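The Long Way to a Good Roll

My grandmother kept her bread starter in a jar behind the flour, and she talked to it the way some people talk to a parakeet. I thought of her in July, when I spent a morning at Marchetti, the little bakery on the corner in Plerkoslow where Kenji Boateng has been shaping dinner rolls for 23 years.

He starts at two in the morning, which he insists is a lovely hour once you get used to it (I did not get used to it), and he still folds every batch by hand. The dough rests, he has coffee, the dough rests some more. By six there's a line, and half the people in it know each other's dogs.

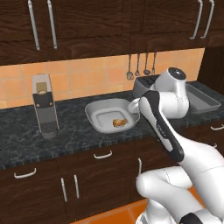 Warming Them Up at Home

Kenji's advice for day-old rolls is to skip the microwave. Set one in a dry pan over low heat, put a lid on, and go find the butter. His neighbor Rafferty Park swears by a splash of water in there too, and the pair of them have been arguing over it since the summer the old oven quit.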